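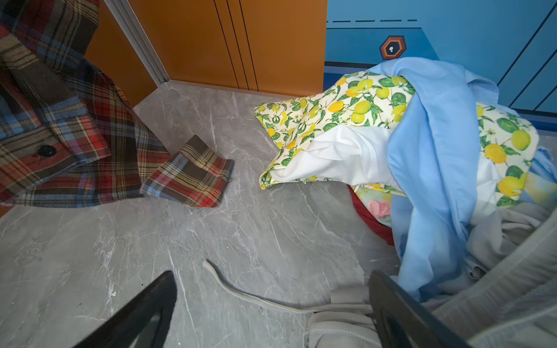
Sorting clothes on the floor vs. on the bed

Laundry and Clothing > Folding and storage

flurken_18
I do the whole closet twice a year, April and again in the fall. Everything comes out and goes on the floor in one heap, then I pick from the heap. My sister says I should do it on the bed. The bed is 2 feet too short for what I own and then I can't sleep until it's finished. How do the rest of you do it?

Cladum
Floor. Sweep first. Tile or stone is fine, carpet puts lint on everything.

rusorley
Bed, always. If it's on the bed you have to finish. On the floor it stays there for a week. I have seen this in my own house.

flurken_18
A week is generous. Mine has gone longer.

Urban Hem
I don't make one heap at all. Take out one kind of thing, sort it, put it back, then the next kind. Flannels, then sweatshirts, then the thin summer stuff. You never have more out than you can put away in 20 minutes.

Cladum
That's slower. You don't see what you have until it's all out. I found 4 gray hoodies last time and I would have sworn I owned two.

Urban Hem
Slower but it gets done. To each their own.

quilt_drawer
Two things about heaps. Button your flannel shirts before you fold them, top button and one in the middle, or the placket twists and the collar goes flat. And tie a knot in the end of hoodie cords. I lost one inside the hood and spent an evening with a safety pin.

rusorley
Don't knot them if they go in the dryer like that, the knot gets so tight you need pliers. I take the cord out and wash it in a sock.

quilt_drawer
Mine hang dry so it hasn't come up.

flurken_18
What about loose threads on cuffs? I have a flannel where the thread keeps getting longer. Cut or leave?

Cladum
Cut it.

quilt_drawer
Don't cut it yet. Turn the cuff inside out and see where it comes from. If it's only the tail from the end of a seam, cut it close. If it's the seam itself, pull it through to the inside with a needle, make 2 small stitches and tie off. Cutting a seam thread short just gives it a head start.

Cladum
I have cut all of mine and the shirts are fine.

flurken_18
Checked, it's the seam. Will stitch it tonight.

Urban Hem
Back to the original question. Where do you put printed cottons, with the tops or by themselves? I have several and they end up under everything.

rusorley
By themselves, print side in. Light ones away from anything red until the red has been washed a few times.

Cladum
With the tops. I'm not making a separate pile for prints.

flurken_18
Tried it Urban's way this morning with just the sweatshirts. Done before 11. The rest is still on the floor, so I guess rusorley gets a point too.

rusorley
Put it on the bed.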